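Holldale Lab Puts Jemeck and Steiner Grippers to Work on Takeout, and Keeps Its Expectations Low

Bench report covers 101 attempts at bagging drinks with two arms; authors advise buyers to read the failures first

HOLLDALE, December – The Holldale Automation Bench today released the results of a side-by-side trial of two parallel grippers, the Jemeck and the Steiner, on a job that vendors like to show and seldom score: getting cups with lids into a thin plastic bag. 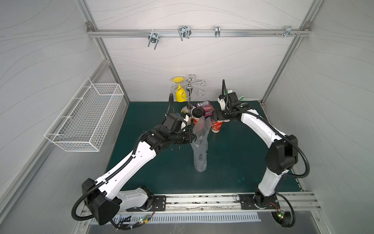
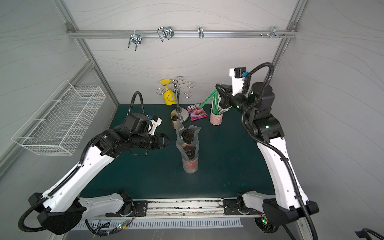
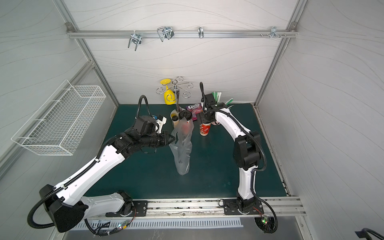 Two-arm cell at Holldale, with cups, snack packet and plastic bag on the green work surface.

The trial grew out of a sales visit. A supplier's demo reel showed a pair of arms packing a drink order with no trouble at all, and Hayley Mottram, who runs the bench, asked how many takes had been thrown out. She did not get a number.

"I have watched a lot of these reels and I enjoy them about as much as I enjoy car commercials," said Mottram. "We wanted every attempt on the record, including the dumb ones."

Each gripper pair was run on the same arms, with the same Jerora controller and the same written task. An attempt counted as a success only if the bag ended up holding two cups, both upright, with the lids still on. Operators could not reach in to help. If they did, the attempt was scored as a failure.

Of the 101 attempts, 29 met that standard. The Steiner fingers did better at keeping hold of the bag film once they had it. The Jemeck fingers were easier to place on a paper cup and crushed fewer of them. The bench does not consider either difference large enough to settle a purchase, and the report says so on its first page.

"People will want a winner and I don't have one for them," said Chih-ming Kao, who wrote the scoring rules. "A bag never sits the same way twice. Give me 1000 attempts and I might be willing to argue about fingertips."

The report spends more space on the controller than on the grippers. Ten of the failures were traced to the two arms falling out of step, with one still pulling on the bag after the other had let go. Those would have been lost with any fingers fitted. Jerora's default settings were used throughout, and the bench made no attempt to tune them, a choice that one of the authors still disagrees with.

"I would have tuned it," said So-ying Leung, who handled the controller setup. "A shop that buys this gear is going to spend a week on settings before it packs a single drink. But I lost that vote, and the numbers are what they are."

Wrist camera placement was also looked at, in less depth. Operators reported losing sight of the cup rim when the bag folded over it. No fix was tested. The bench is wary of claims that a better camera alone would solve the problem and has seen no data to back them up.

The trial did not cover hot liquids, stacked trays, speed or long-term wear. Cost per order was left out as well. Dilruba Amarasinghe, who reviewed the draft, asked for that section to be cut after finding that it rested on a list price and a guess.

A second round will repeat the task with a stiffer bag and a tuned controller. Both gripper makers have been offered the raw logs and may send written comments, which will be printed in full next to the results.

The report, the scoring sheet and the complete attempt log are free on request, including for vendors.

Press contact: Hsin-yi Tse, Holldale Automation Bench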